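Moncrieff Residence Forum > Dining Services > Utensil policy

FHenao_Housing
July 2, 2018
Residents are reminded that disposable utensils will be withdrawn from the Jurthorpe dining hall in December. Each resident should supply a personal set.
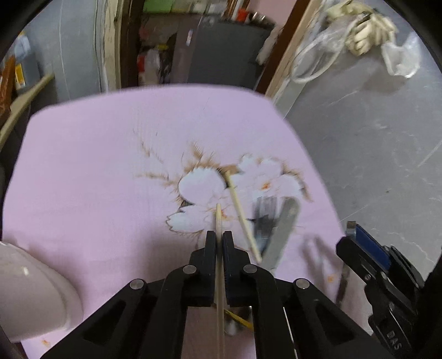 The hall currently discards 800 sets a week. Written comments may be posted in this thread.
Flor Henao, Housing Office

skoltari618
I must respectfully object. Guests and late arrivals will have nothing to eat with. 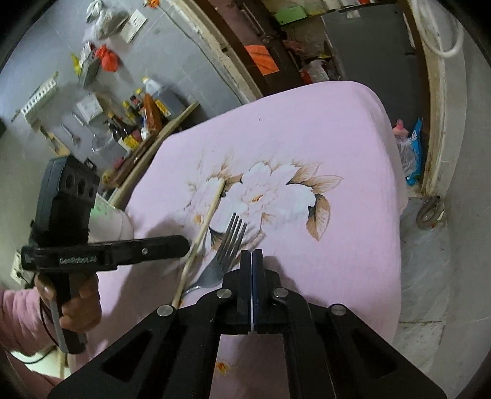

I request that 200 loan sets be kept at the counter.

indum_14
I do not agree. Loan sets were offered before and few were returned. A deposit would be required.

skoltari618
A deposit is acceptable, provided it is refunded the same day.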